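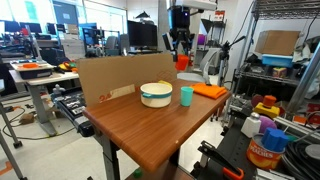 Home | Grants | Reports | Partners | Contact

Nesholm Household Robotics Project
Progress report to the Fundirard program office, 8/27/21
Covering the open day and related spending

You asked for a short report this time. We have taken the request in the spirit of the margin notes on our last one.

The main event of the period was the open day, which your grant agreement calls "public engagement activity 4" and which we called the open day. We had 70 places. We filled them, and then let in a party from Vogler who had the wrong building and stayed for both sessions. They have since asked for a quote on a gripper, so we are counting them as outreach.

Visitors got a short talk, then the table demonstration. The agreement promises "manipulation of everyday domestic objects in a realistic setting." The objects are certainly everyday. Realistic is a matter of whose kitchen you have in mind, but the cups are the sort people own and the cardboard behind them came free. We had budgeted for a printed backdrop. That money is still there and we would like to move it to spare finger pads, please.

The arm's job was pick and place with cups and a bowl. Picking up a cup is the part visitors expect to be easy, and they are polite for the first minute or so. Reaching down into a bowl is harder, as the fingers have to get past the rim before they can do anything useful.

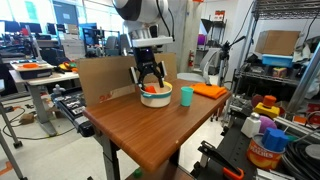 We ran the demonstration live and did not switch to video when it went badly, as the steering group had advised us to. Over the day the arm made 26 attempts in front of visitors. Four needed a person to step in and reset something. One of those was a software fault, now fixed. The other three were the same cup, and we are still discussing the cup.

The best-received part was the one we had nearly cut for time: letting people choose which object went next. Children chose quickly. Adults wanted to know which one the robot was bad at, and then chose that. I'd recommend keeping this for November, with a slightly shorter line.

We also collected comment cards. Most were kind. The commonest complaint was speed ("I could have done the dishes by now"), followed by the parking. Both have been passed on to the people responsible – in the first case, us.
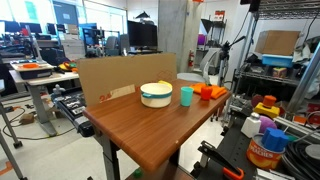 On the money side, the open day came in $411 under budget, mostly thanks to the catering, which several comment cards also noticed. The Fludel controller license was renewed during the period at the old price. We did not ask why.

Two items are behind schedule. The written safety guide for visiting groups exists as a draft and a long email thread. The object list for the second phase is waiting on your office, as it has been for a while, and we mention this only because the form has a box for it.

Before November we plan to finish the guide, move the visitor line further back from the table, and run the bowl task with the new pads. If the transfer from the backdrop line is approved, the pads can be ordered the same day. The signed form is attached, in both the old version and the new one, as we couldn't tell which you are using.

Shares: 4 | Comments: 0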